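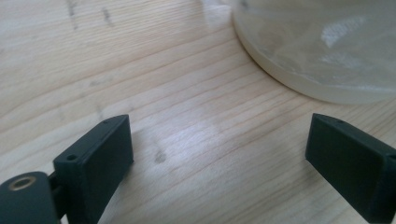
Unit 3: Moisture and Movement in Wood

Courses > Materials > Unit 3

Search this site Go

Wood shrinks as it dries below fiber saturation, and shrinks most along the growth rings. Seal end grain first. For Tuesday, read up to 10 pages on kiln schedules.

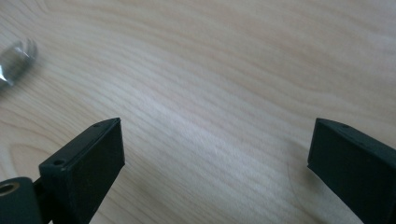

Fig. 3.1. Light-colored tabletop, fine wavy grain.

Comments (2)

Rhea Espiritu: Is radial shrinkage on the test?

Manon Marchand: Yes, with tangential. Bring the Menholm tables.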